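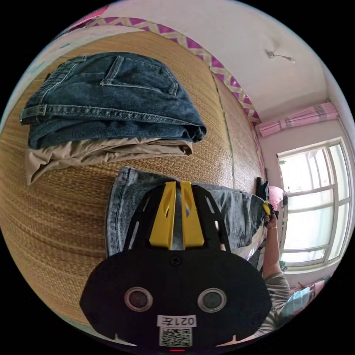 Folding trousers with two hand-held grippers, seen from the left one.

How to Prepare Garment-Folding Demonstrations for Training

These are the steps we use in the Ornen project to turn hand-held gripper recordings into training data for a folding policy. You need two grippers, a flat surface and a computer with Toten, our alignment tool, installed.

1. Pair the grippers
Check that the label on each gripper matches its entry in the session sheet. Left and right must not be swapped. A swapped pair will still pass the file check, and the policy will learn mirrored motions from it.

2. Record the fold
Start both recorders before touching the garment. Hold the fingers over the cloth for a moment, then fold at your normal speed. Jeans and khakis go in the same session, but each garment gets its own episode. Stop after the fingers have let go and moved clear.

If you drop a leg, pick it up and carry on. We keep these episodes - the recoveries in them turned out to be useful later.

3. Align the two streams
Run Toten on the session folder. It matches the left and right streams by time and writes one file per episode. Open the report and look at the offset column. Anything above 200 ms should be recorded again.

4. Cut the idle parts
Trim the start and end of each episode to the first and last finger movement. Leave pauses in the middle alone. In our early runs we cut those too, and the policy began pulling on cloth before the grip had closed.

5. Split by garment
Put every episode of one garment in the same split. We trained on 2000 episodes and held out 337, and no held-out garment was used in training. Splitting at random gave us a better score that did not carry over to new trousers.

6. Train and check
Start with 3000 warm-up steps, then use the settings in the Lemaire config file. Watch the error on the held-out set by phase: reach, grip, lift, fold. Lift is usually the last to settle, mainly on heavier denim.

Save the config next to the weights. The test scripts look for it there and will stop if it is missing.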